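Kit room and minibus check, Hudec Juniors, 7 Oct 2025
Done by me (Rawan Atallah), with Kieran Lambert holding the torch

Fire extinguisher by the door: PASS. Pin in, gauge in the green, tag signed in April. Somebody had hung a bib on it again, please don't!

First aid box: FAIL. Plasters fine, but the eye wash is out of date and the big dressings have gone walkabout.
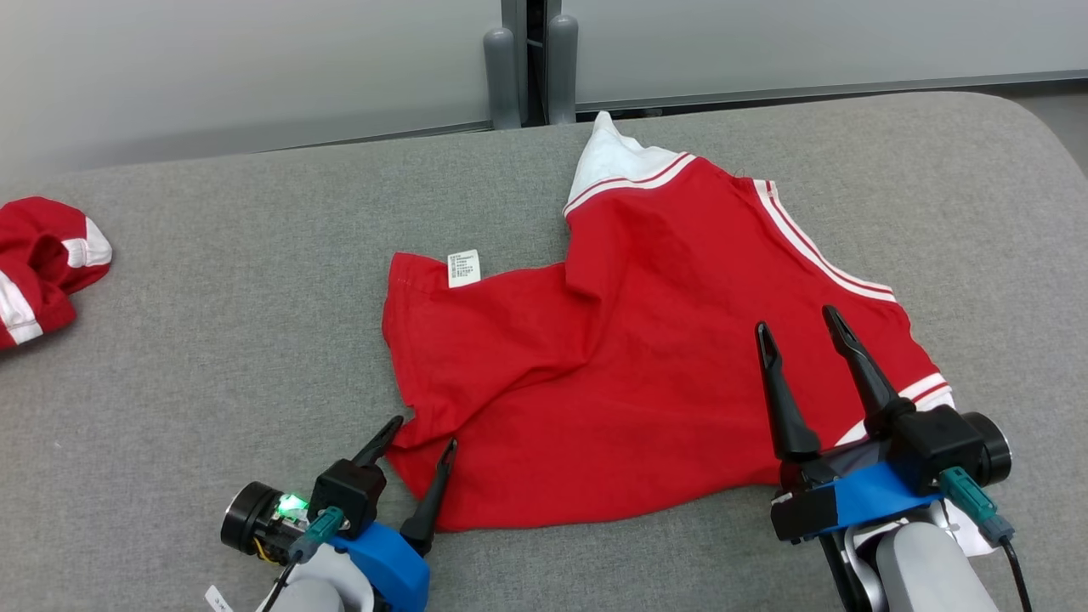 I've put new ones on the Hedska order, so tick this off when they turn up.

Shelving: PASS, just. Bay 71 wobbles if you lean on it (I leaned on it). Kieran tightened the bracket, but I'd keep the heavy ball bags on the bottom.

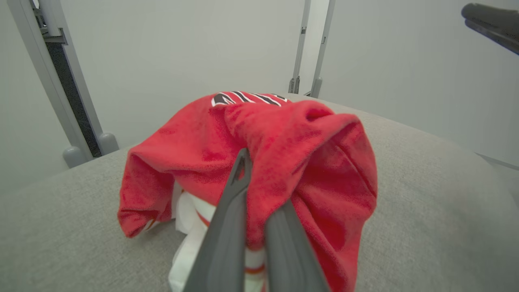 Can we still use the old extension lead for the pump?
Only until the new one comes, and unwind it fully first. The plug is scuffed but there's no bare wire.

Minibus: PASS with a moan. Tyres and belts good, mileage since the last service 208, rear step a bit slippery.

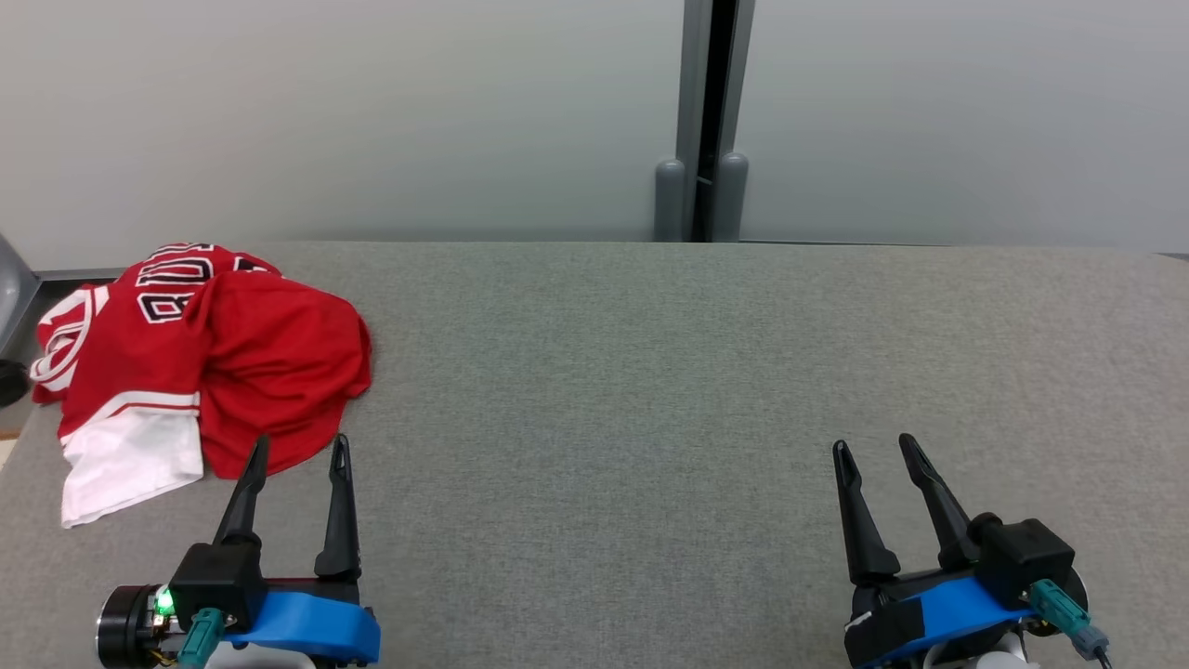
Floors and walkways: FAIL, sorry. The back aisle was blocked with cones and I nearly went over twice. Kit gets dumped wherever there's a flat bit, like the red basketball jersey in a heap on the grey tabletop, and on a floor that's a trip waiting to happen. Pegs, people! Glykeria has the spare ones.

Next check: Elibariki.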